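Plenico Soft Wrap Gripper - try it in simulation before you buy

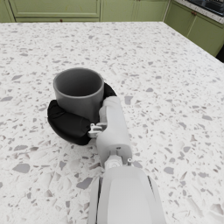 Choosing a gripper from a spec sheet is a bit like choosing boots from a catalogue, so we've put together a trial pack for the Plenico Soft Wrap that lets you work with the hand in your own simulator before any money changes hands. You get the full hand and forearm model, the contact settings we use ourselves, and a kitchen bench environment to get you going. The plain grey cup on the terrazzo benchtop is the starter task, and it's a good one, as the padded black finger has to curve right around the side of the cup while the white palm presses from the right. There's no handle to hook onto, so you'll get a fair idea of how the wrap behaves on a simple round shape (and how fussy your approach angle needs to be!).

What's in the trial pack

Hand and forearm model, with the finger linkage fully articulated
Kitchen bench environment with the cup task
16 further household objects, from a soup tin to a squashy sponge
Comparison models of our 2 parallel-jaw grippers, the Dolance Narrow and the Dolance Wide
Controller profile for the Jeltitari arm controller

Comparing it with a parallel jaw

We'd really encourage you to run the same task with a Dolance as well. Gyula Pap, who looks after our grasp testing, likes to do 100 attempts with each hand and nudge the object's starting position a little every time - it's slow going, but you learn far more from the misses than you do from one nice clean lift. The parallel jaws are quicker to open and close, and for boxes and flat packets they're still what we'd recommend. The Soft Wrap earns its keep on cups, jars and fruit.

Payload on the real hand is 500 grams. The model will let you go over that, so please keep an eye on your object masses.

Getting hold of it

The pack is free for a month. Email Tumelo Van der Merwe at our Coetzee Street office with the name of your simulator and your arm, and he'll send through the right version, usually by the next morning. Loan units of the real hand will be available from April.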